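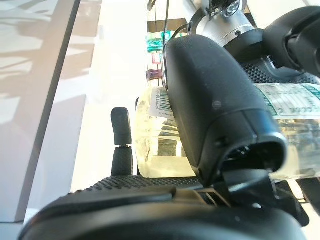 Clear plastic bottle, lying on its side.

Threads > Kitchen > Fridge stuff > The drinks drawer

OK so I said I'd do a thread on how I keep drinks in the fridge and then I left it for weeks. Doing it now while the kettle's on. It got long, sorry, mute me if you came for soup.

First thing. Drinks used to live wherever there was a gap in my fridge. Door, top shelf, behind the yogurt, one time in the crisper under a cabbage (found it in February, no idea when it went in). Every time someone wanted something cold they'd stand there with the door open moving jars around and I'd be yelling from the other room!!

So one evening I took every drink out and lined them all up on the counter. Three kinds of iced tea, a lot of seltzer, juice, one lonely ginger beer, and two opened bottles of the same lemonade. TWO. Both a third full. I poured one into the other and felt like a genius.

Rule one at my place is that drinks get a single home and the home is the low pull-out drawer. Food gets everything else. I tried it the other way around, with drinks on the top shelf, and it was a disaster for anyone under five feet tall. Also a full bottle falling from the top shelf onto a tile floor is a sound you don't forget.

Rule two is cans go in first, bottles second. Cans are short and they'll tuck in wherever you put them. Bottles are the divas, they need a length of space and they want it all to themselves.

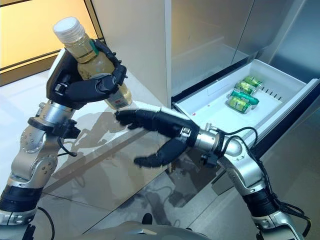
I go back and forth on whether cans should stand up or lie down and I've landed on lying down, at least in a deep drawer. You get to see the whole side of the can when you look in from above, so you know what it is without picking it up, and they don't topple over when somebody yanks the drawer. The downside is that they roll. Four green ones on their sides toward the back right, plain white drawer, nothing fancy, and that still leaves you a front to work with. That's the spot I'd save for the bottle with the white screw cap. I like the tall stuff close to the front so you can grab it by the middle and lift, and the color does the labeling for you, pale gold drink with a little green band at the neck, done, you know which one you're getting.

About the rolling! If it bugs you, fold a dish towel the long way and lay it across the drawer like a speed bump. I tried a proper divider first, the clear kind from Plivurier, and it was a nice divider but it slid around as much as the cans did. Dish towel wins. It also catches drips and you can throw it in the wash with everything else.

Bottles on their sides is the other thing people fight me on. I do it with sealed ones when I'm out of height, and I've never had one leak on me. Opened ones stay upright, always, no matter how tight you think the cap is. I learned this with a grape juice and a drawer full of clean white plastic and I don't want to talk about it (it was purple for ages).

Which brings me to wiping. Pull the drawer all the way out, take everything out of it, warm water and a drop of dish soap, then dry it properly before anything goes back. I used to skip the drying. Then a paper label would come off a bottle and stick itself to the bottom of the drawer and I'd be scraping it with a fingernail. If you do get a stuck label, a wet paper towel left on top while you have your coffee takes care of it.

Stainless fridge people, I see you, I am you. Wipe with the grain and use hardly any water. I bought a Zodberg cloth at the hardware store on Ikcombe and it's fine, but so is an old T-shirt. The handle area will have fingerprints again by lunch. Let it go.

Restocking! I do it at night, right after the dishes. Whatever's left slides forward and the new ones go in behind. It takes less time than brushing my teeth. If I leave it for the morning it doesn't happen and then everybody's drinking warm seltzer and making faces at me.

Also I stopped trying to get the whole case in there. I'd buy the big box and cram the drawer until it wouldn't close, then lean on it with my hip. Now half goes in the drawer and the rest sits on the pantry floor until there's a gap. The drawer runs so much smoother when it isn't packed to the lip. If yours sticks, take some weight out before you go looking for a repair person.

Somebody asked last time about glass bottles. I keep them out of the drawer completely. Mine clinked every time it moved and it made me nervous. They're in the door, bottom rack, with the Furukawa soy sauce and the maple syrup for company.

And small kids - put the ones they're allowed to have at the front. That's the entire trick. Mine (well, my sister's, but they raid my fridge like it's theirs) go for whatever is nearest, and they have yet to dig past the first row for anything.

One thing I still haven't solved is the half-finished bottle. Somebody drinks a third, puts it back, and then it's a mystery bottle that no one will claim. I've tried a marker on the cap, which works great on white caps and not at all on the dark ones. Rubber band around the neck was OK until I ran out of rubber bands. If you have something better please tell me, I'm all ears.

OK kettle boiled ages ago and my tea is stewed. Freezer next, if I can face it. There's a bag of something in there with frost on it like a sweater and I'm a little scared of it.

Comments

crumbtray: the dish towel speed bump!!! mine have been bowling back and forth in there for years, doing this tonight

latebus_home: Cans standing up or nothing, sorry. If they lie down I can't fit the second layer.

saltedbutterplease: Washi tape on the neck for the half finished ones, everybody picks a color. Works on dark caps too and it peels off clean

crumbtray: ooh ok stealing the tape idea as well

twoleftmitts: Grape juice in a white drawer, I felt that. Baking soda paste got most of ours out but it took 3 goes.

oatsandends: please do the freezer, I need to know what's in the bag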